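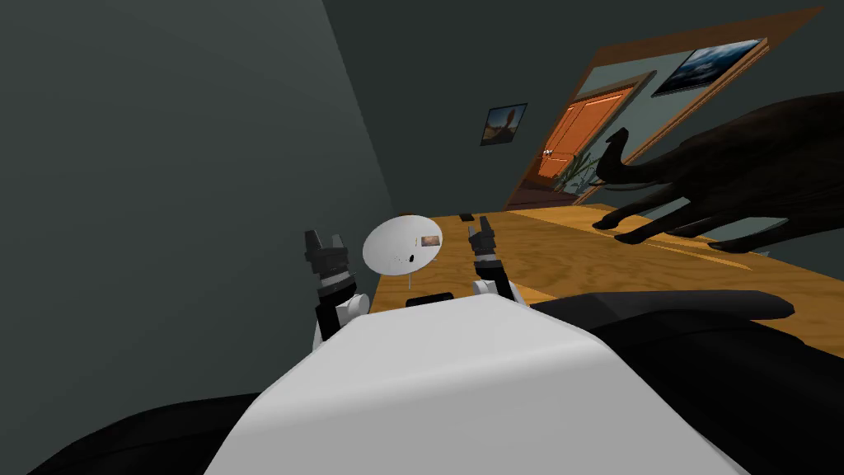
Ticket 223: simulated robot can see the mouse but will not close on it
Project: Kuroda (two-arm tabletop task, student robotics club)
Status: Open, workaround in place
Submitted through: club help desk form

Hello, and thank you in advance to whoever picks this one up! We are a student club and this is our first season working in simulation, so please forgive me if I include more than you need. I would much prefer to send too much than make you write back and ask.

Our task is called Boster (the team voted, don't ask) and it goes like this: the robot starts at the wooden table with both arms up, finds the computer mouse, and picks it up with one gripper. We run it in batches of 8 and save all the wrist camera views with Skuvideo so we can go over them together after school.

What goes wrong: in one batch the gripper never closed on the mouse in any of the runs. No crash, no red text, only the same line in the log each time:

grasp skipped, target not in view

The puzzling part is that in some of the saved views the mouse is plain as day. We have one with the black mouse on the pale gray surface, cable and all, and the fingers open and ready below it.

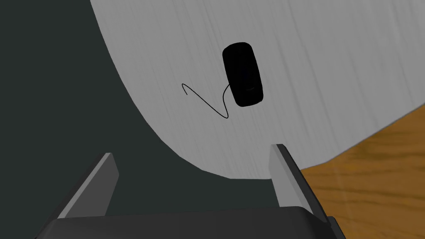
Attachment 1. Wrist view, mouse visible, gripper open.

What we have tried so far, in the order we tried it:

1. Restarted the simulator and loaded the room again from the saved file. Same result, same log line.

2. Lowered the detection threshold in the Zurus settings page, since a black mouse seemed like something it might be shy about. This gave us a few false hits on dark parts of the robot and no grasps, so we put it back where it was.

3. Went through the wrist views one at a time, which took a whole afternoon and a good many pretzels. Plenty of them have nothing to pick up in them at all, only open fingers against a plain dark gray-green surface. 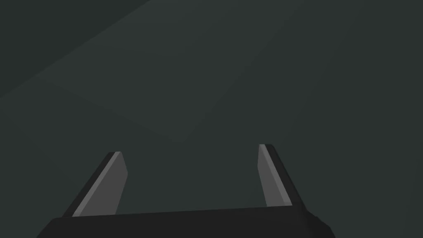

4. Checked that the left and right wrist cameras were not swapped in our config file. They were! We were so pleased with ourselves. We fixed it, ran another batch, and got two grasps out of 8, so that was part of the trouble but clearly there is more.

5. Compared the time stamps. The detector starts looking at step 569 in every run, whatever the arm happens to be doing. When the arm is slow to come down, the camera is still pointed off into the room and what it gets is the wall, the framed picture and the orange door.
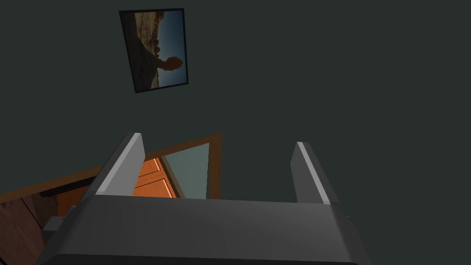
So our best guess is that the detector checks once, too early, decides the mouse isn't there, and never checks again. We added a wait so the check happens after the arm reports that it has stopped moving, and that batch gave us six grasps out of 8. We were very happy, but a fixed wait feels like a bandage and it makes every run longer.

Our questions:

Is there a setting in Zurus that makes the detector look again after a miss? We found one called "retry" but it seems to apply to the arm motion.

Should the cable count as part of the mouse? In one of the two remaining failures the box was drawn around the cable only.

The full log is attached (2761 lines, sorry), along with our config file before and after the camera fix. We meet until 5:30 and can rerun anything you like while we are there. Thanks again for being so patient with us!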